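Jukcombe Block Puzzle Notation Corpus

README for release 4

Contents

This release contains 1,653 records of interlocking block puzzles, each written in a plain-text notation that can be read by a person and parsed by a short script. A record holds the shapes of the pieces, the shape of the assembled puzzle, and one or more solutions. The corpus covers puzzles whose pieces can be built from equal cubes joined face to face. Puzzles with curved parts, hinges, magnets or string are out of scope.

The text files were compiled from printed leaflets, club newsletters and hand-drawn solution sheets held in the Jukcombe collection. Transcription was done by hand. The parser used for checking is Rulport, and the solver used to confirm solutions is Fundeo. Neither tool is needed to use the data.

File layout

The records are in the folder named records, one file per puzzle. File names are four digits followed by a short slug. The digits have no meaning beyond order of entry. The file index.tsv lists every record with its title, piece count, source code and status. The file sources.tsv expands the source codes. Retired records stay in the index with the status "withdrawn" and an empty solution field, so that old references do not break.

All files are UTF-8 with Unix line endings. Tabs are used only in the two index files. Spaces at the end of a line are not significant and are stripped by Rulport on reading.

Piece notation

A piece is written as a stack of layers, bottom layer first. Each layer is a grid of characters. A letter marks a filled cell and a period marks an empty one. Layers are separated by a single blank line. Every layer of a piece must have the same width and depth, even when the upper layers are mostly empty. Version 2 of the notation allowed short layers to be left ragged, and this caused enough misreadings that the rule was dropped.

Pieces are stored in a normal form. Of the 24 rotations of a piece, the one whose text sorts first is kept. Reflections are never applied, because a piece and its mirror image may not be interchangeable in a puzzle. Where a source drawing does not make the handedness of a piece clear, the record has the flag "hand-unsure" and both versions are given.

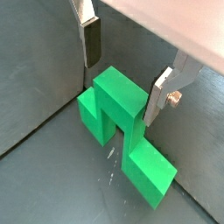
The letter used for a filled cell identifies the piece and carries over into the solution grid. Letters are assigned in the order in which the source lists the pieces. If the source gives no order, pieces are sorted by cell count, largest first, and then by normal form. Color is recorded in an optional field, as printed or stated in the source, and is never used to tell pieces apart. Many leaflets were printed in one ink and name colors only in the parts list, so the field is empty for most records.

Solutions

A solution is a grid in the same layered form, with each cell holding the letter of the piece that fills it. Fundeo was run on every record with 9 pieces or fewer. For these records the field "count" gives the number of distinct solutions, with rotations of the whole assembly treated as the same solution. Larger puzzles carry only the solution printed in the source, and "count" is left blank. A blank count should be read as unknown.

A valid solution grid does not show that the puzzle can be put together by hand. Some arrangements fit on paper but have no order of moves that reaches them. The field "assembly" is set to "yes" where a sequence of straight moves was found, "no" where the search finished without one, and "not-run" in all other cases. Rotational moves were not searched - a record marked "no" may still be possible to assemble with a twist.

Known problems

The Pylypenko leaflets use a left-handed axis order in their early pages and a right-handed one later. The change is not marked in the originals. Records from this source were converted according to the page on which the drawing appears, but the pages near the change are uncertain and are flagged "axis-unsure".

Titles are given as printed. Several puzzles appear under more than one title, and duplicates were merged only when the pieces and the target shape matched exactly. Near duplicates that differ by one cell were kept as separate records.

Dimensions in physical units were left out. Sources disagree on whether a stated size includes clearance between pieces.

Changes since release 3

The January correction list has been applied in full. Two source codes that referred to the same newsletter were joined. The "assembly" field is new in this release, and scripts that expect a fixed number of header lines will need to be adjusted. Withdrawn records no longer carry a piece count of zero; the original count has been restored.

Reporting errors

Send the record number, the field concerned and the corrected value. For an error in a piece, include the full set of layers. Corrections without a page reference are held until the original can be checked.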